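Trotbridge library hours cut over break

23 December 2025

Trotbridge Library shuts at noon tomorrow and stays shut until the new year. Returns chute open the whole time. No fines while the doors are closed.

Bigger change comes in February, when the Markberg Road branch drops to 3 days a week. Council says the branch had 3252 visits last year, well down. A petition against the cut has 300 names so far.
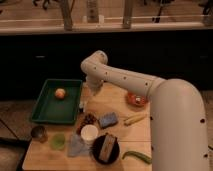
Ikhsan Chin, who runs the Saturday homework club at Markberg Road, isn't happy. "We've got 46 kids on the books and they cant all get to Trotbridge," he said. "The bus doesnt even run on Saturday arvo."

Council is taking written feedback until the end of January. Forms at the front desk or on the website.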